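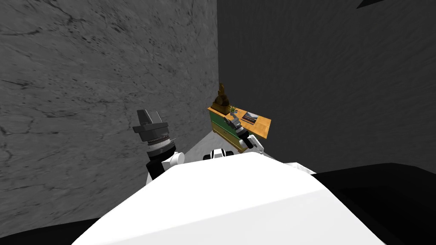

Morven Purves wrote on the staff feedback board that she did not mind a machine dusting a cabinet, but she wanted to know who would be blamed when something on the cabinet got broken, and whether her hours would be cut to pay for it. Her comment had more replies than anything else on the board, so both points are answered first.

Room Turnover Automation at Koster Zinville: Frequently Asked Questions
Last updated 2 July 2022

Who is responsible if the robot breaks something?

Koster is. Damage caused by a Takix unit is logged as an equipment fault against the unit number. It does not go on the record of the room attendant rostered to that floor, even if the attendant started the job. The only exception is where someone has deliberately bypassed the stop button or the door sensor, and that would be handled under the existing safety policy.

Will my hours be cut?

No permanent employee's contracted hours will be reduced during the trial. The trial runs until the end of January. Hours after that date have not been decided, and this page will not guess at them. Any change has to go through the consultation steps in the enterprise agreement.

Casual shifts are a separate matter. Flavia, the rostering system, currently offers casual shifts according to the number of departures. It will keep doing so, and robot jobs are not counted when it works out how many attendants a floor needs.

What work will the robots do?

Surface work in vacant apartments: lifting small items off cabinets, shelves and side tables, wiping the surface, and putting the items back. There will be two units, both on level 4.

They will not make beds, clean bathrooms, handle linen, empty bins or enter an occupied apartment.

Why start with surfaces and not something heavier?

This was the most common objection at the briefings. Attendants pointed out that wiping a cabinet is the easy part of the job and that beds and bathrooms are what hurts people's backs and shoulders. That is correct. Current two-armed robots are not reliable with sheets or wet areas, and we do not have a product to buy for those tasks. Surface work was chosen on the basis of what the machine can do. We accept that it is not the work staff would have picked.

How are jobs tested before a unit goes into an apartment?

Each job is run in simulation first. The software builds a room with walls, floor and furniture, places items on the furniture, and the simulated robot attempts the job there. In the room at the top of this page, the items are on a wooden cabinet in the corner: a dark statue, a small spiky plant and, further along, a picture or book lying flat. The right arm is extended in front of the cabinet with its gripper just below the plant.

A job type needs 100 clean runs in a row in simulation before it is tried on level 4. A run is not clean if an item is dropped, tipped, or put back in the wrong place. Changing the furniture type resets the count.

Do the simulated rooms match our apartments?

Not exactly. Furniture and finishes vary on purpose, so that the robot does not come to depend on one layout. Our own floor plans are added in the last stage. If you know of a problem that would not show up on a floor plan (a sticking drawer, a rug that curls, a lamp that is top-heavy), please report it through Flavia under Room Notes. The notes are read by the test team each week, and several have already been turned into test rooms.

What changes in the daily routine for attendants?

On level 4, the order of work is different:

Strip the bed and remove linen and rubbish as usual.
Check that no guest property has been left behind.
Mark the apartment as Ready for Unit in Flavia.
Move to the next apartment. The unit works alone with the door closed.
Return when Flavia shows Unit Finished, then do the bathroom, bed and floors.
Inspect the surfaces and either accept or reject the job.

On all other floors nothing changes.

What happens if I reject a job?

You pick a reason from the list and redo the surface by hand. Flavia adds the time to your room allowance without you having to ask for it. Rejections are not scored against the attendant. A low rejection rate is not a target for staff, and supervisors have been told not to treat it as one.

Returning to a room breaks my flow. Has that been considered?

Yes, and it is the main thing the trial is meant to measure. Two visits to an apartment mean more walking and more cart handling - possibly enough to cancel out the time saved. Attendants on level 4 will be asked to record this for the first four weeks. If the split visit costs more time than the robot saves, the process will be changed or dropped.

Is it safe to be in the room with a unit?

You should not need to be. The unit stops moving when the door opens and will not restart until someone confirms on the tablet that the room is clear. If you find a unit stopped with an item still held in its gripper, leave the item where it is and call maintenance. Do not pull on the fingers.

Do the units record staff?

The cameras are on while a job is running. Opening the door stops the job and the recording together. Footage is kept for 35 days for fault finding, then deleted. It cannot be used for performance management or timekeeping. This is written into the trial agreement, and delegates have a copy.

Do I have to take part?

Attendants can ask to be rostered off level 4 for the trial and do not have to give a reason. Use the floor preference screen in Flavia. Requests made before the roster closes apply to the next roster.

Is training paid?

Yes, at your normal rate and inside rostered hours. It covers the tablet, the stop button, the inspection step and what to do with a stalled unit. Staff who complete it can apply for the unit operator roles, which are paid one grade higher. These will be advertised internally before they go outside.

Who do I contact with a question that is not covered?

Post it on the feedback board or give it to your floor supervisor. Questions can be submitted without a name. Answers are added to this page as they are confirmed.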